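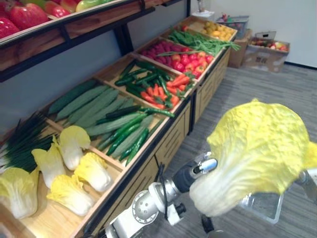
A napa cabbage in the gripper, beside the vegetable bins. The produce is imitation; the problem of holding it is real enough.

My grandmother could pick out a cabbage while scolding two grandchildren and arguing about the price of fish, and I thought of her often during the days I spent at Presbridge, where a small team is teaching a robot to stock a produce stand. I had come with what I believed was a simple question (can these machines do a store clerk's chores yet?) and I left, quite happily, with a notebook full of maybes.

Elli Kuusisto, who runs the trials, is patient with people like me. A cabbage, she explained, is a rotten thing to grab. It's wide, it's heavier at one end, and its leaves give you very little to hang on to. Squeeze a carrot the same way you squeeze a cabbage and you'll be fine in one case and sorry in the other, and then there are the tomatoes, which she would prefer to discuss after lunch.

Since February the team has logged 1,000 attempts at moving vegetables from one place to another, and 794 of them ended with the right thing in the right bin. I thought that sounded wonderful! Boonmee Thepsuriya, who spent 2 decades managing grocery stores before he joined the project, did not. "If I had a stock boy who missed one in five," he told me, "I'd have moved him to carts."

He's fond of the machine all the same, and he'll stand beside it for an hour with his coffee, muttering advice. His worry is the ordinary mess of a working store: the scallions that slide under the cucumbers, the shopper who reaches in at the wrong moment, real leaves that tear and wilt. Each attempt takes about 105 seconds, too, and I've known lines at the register to move faster than that, even on the day before a holiday.

Kuusisto wants to try fresh produce next, one bin at a time, starting with lemons. Thepsuriya has offered to do the shopping.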